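Wellari Community Help
Home and Garden > Hot water

Hot water runs out after ten minutes since tariff change

Posted by Dima Geagea, 9 Aug 2026

We have a 250 litre electric storage tank, a Dendico, outside the laundry wall. It was here when we bought the place. Until July it was on the ordinary rate and we never ran out. Then the power company moved it to the overnight controlled load, which was meant to save us money, and now the second person in the shower gets lukewarm water most evenings. Mornings are fine.

There are four of us. Two shower in the morning and two at night. We do the washing on cold and the dishwasher heats its own water. I have looked at the thermostat cover but haven't taken it off. The bill for the last quarter on the old rate was $1,756, with heating in it as well, so I don't really want to go back if I can help it.

Is the tank too small, or is something broken? And would replacing it with a heat pump fix it? A bloke from Pfister quoted us and I thought it was steep.

3 replies

Dinesh Pal
Probably nothing is broken. On the ordinary rate the element comes on whenever the tank cools, so it was topping itself up all day without you noticing. On controlled load it only gets power for a block of hours overnight. You start the day with a full tank and that has to last until the next night. 250 litres for four people is on the small side for that.

Things to try before you spend anything:

Ring the power company and ask which controlled load you're on. Some areas have a second one that gives more hours, often including a stretch in the middle of the day. It costs a bit more per kilowatt hour but is still cheaper than the general rate. Ours was changed over with one phone call and a visit from the meter bloke.

Check your shower head. Hold a bucket under it for a minute. If you get more than nine litres, a new head will make a bigger difference than you'd expect. We got one from Clemo and it did the job, although the kids complained for a week.

Look at the relief valve on the side of the tank. A bit of dribble while it heats is normal. If it runs all day you are paying to heat the garden.

Leave the thermostat cover alone. There's mains voltage behind it and it's a job for an electrician. Stored water is also meant to be kept at 60 degrees or above, so don't ask anyone to turn it down to save money.
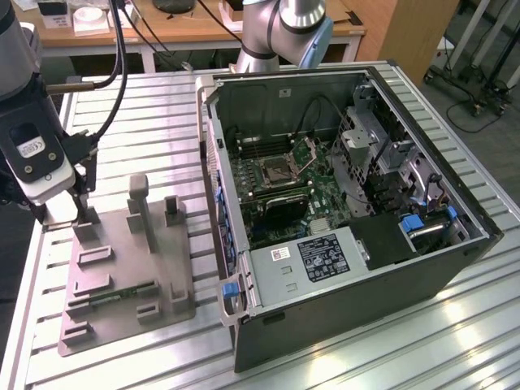 On the heat pump, it would use a lot less power, but it also heats slowly. If you put one the same size on the same overnight block you could end up with the same problem. Most people who get them run them in the middle of the day, particularly if they have solar. Ask whoever quotes you how many litres and how long it takes to recover from cold, and get that in writing. Also ask where it will sit, as the fan makes some noise and your neighbours may have views.

gumleaf_71
had this exact thing, changed to the longer hours tariff, fixed. wouldn't bother with a new tank yet

tapwasher
How old is it? There should be a date on the plate near the bottom. If it's past 12 or so and has never had the anode changed, I'd be putting money aside anyway. Our old one went on a long weekend and the plumber charged $110 just to turn up and tell us it was dead. The replacement came to $2,015 fitted, same size, plain electric. I'd have shopped around if we'd had hot water while we were doing it.

Dima Geagea
Thanks all. The plate says 2014. Bucket test came out at 14 litres, so I'll start with the shower head and ring about the tariff tomorrow.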